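From the Clendham Mending Circle newsletter, March

The visible mending table is back!

If you missed our last evening at the Clendham hall, you missed a good one. We ran through two whole boxes of thread, and the kettle never really got a rest. The big subject this time was hand stitches for cloth that fights back: old sweaters, stretchy leggings, that one linen shirt that frays if you look at it wrong.

Wanpen Srithong led the first hour, and I have been sewing differently ever since. She starts every repair with the thread cut shorter than you'd think (elbow to fingertip, no more) and she wants us all to stop pulling so hard. Let the stitch lie on the cloth, she kept saying. If the fabric puckers, go back three stitches and ease them off with the needle tip before you carry on. I tried it on a torn pillowcase at home and it came out flat, which has never happened to me before!
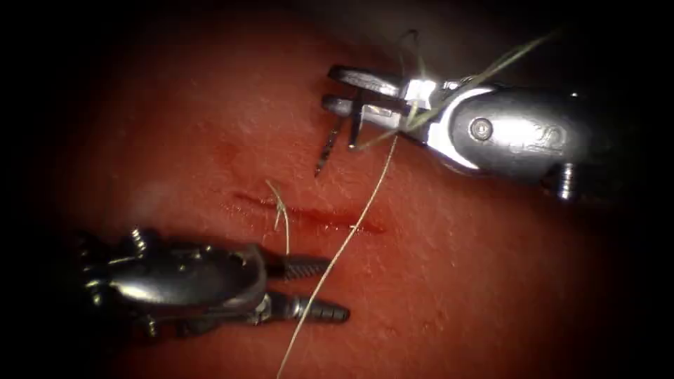 We also had a long talk about knots. Half the room ties one at the start, and the other half leaves a tail and weaves it in later. I have been a knot person since I was nine, but on knits I'm switching sides. A knot can work its way through a loose weave after a few washes, and then you have a hole and a lump. A woven tail stretches along with the sweater. For jeans and canvas I'd still knot, and then run a few tiny backstitches next to it.

Samir Yarns has set aside a basket of odd skeins for members, mostly wool and a little cotton, in colors I would never pick and now love. There's a mustard in there that looks wonderful on navy. Dandari sent over darning looms for us to borrow as well. You can sign one out for the month, and please put the little hooks back in the tin, they vanish under sofas. 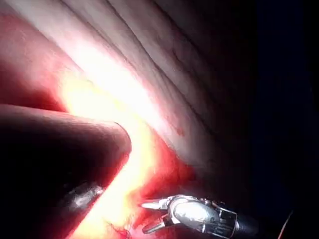

Next time we're moving on to elbows and knees, so bring something with a proper hole in it. A patch cut with rounded corners will outlast a square one, as corners are where the lifting starts. Pin it while the garment is lying flat, then try it on before you sew a single stitch (ask me how many sleeves I've closed up). If you have an old Fisport jacket with a blown-out cuff, bring that too! Wanpen has a way of binding cuffs with bias tape that I'm dying to learn.

Doors open at 6:30 pm. Bring small scissors if you have them, and a lamp if your eyes are like mine. Beginners are very welcome, and there are spare needles in the blue cupboard.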